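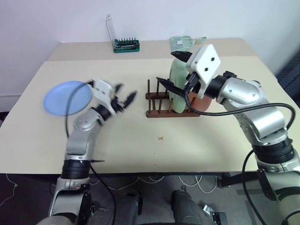
bit set on the table, lid open, ready for business

Right, a little thread about moving into an old flat and slowly learning that every single screw in it is different. Grab a tea.

1/ We got the keys to the place in Brostmont in July. I'd been renting furnished since I was 19, so I owned a duvet, a kettle and a lamp. I thought I'd be sorted by the end of the month. Reader, I was sitting on a camping chair until autumn.

2/ First lesson - measure the stairs. I measured the living room, the doorway, even the lift at my mum's (why??) and bought a lovely second-hand sofa for 300 quid. It lived in the downstairs hall for nine days. The neighbours were very nice about it. One of them ate her lunch on it.

3/ Second lesson, door handles. The previous owner had clearly changed them one at a time over many years, whenever the mood took him. Some are cross-head, one is a hex, and the bathroom one is a tiny star shape I'd never seen in my life. I spent a whole Saturday trying to turn it with a butter knife.

4/ Buy the bits before you need the bits! I can't say it loudly enough. I was so smug about having "a screwdriver".

5/ Curtains. Why are curtains so dear? I was quoted more than 1000 for the front room and had to go and stand outside the shop for a minute. Ended up hemming some charity shop ones with iron-on tape and they look fine if you don't get too close. Please don't get too close.

6/ The kitchen can wait. I've got a quote for 2000 just to swap the worktop and move one socket, and I've decided I quite like the worktop after all. It has character. It also has a burn mark the shape of Italy, so that's where the toaster goes.

7/ Things I'd happily pay for again: someone to bleed the radiators, a proper stepladder, and the big tub of filler. I bought the small tub four times.

8/ Next up is the box room, which still has the old boy's wallpaper with ducks on it. Half of me wants it gone and half of me says good morning to the ducks. Votes welcome, I'm stripping it at the weekend unless you lot talk me out of it.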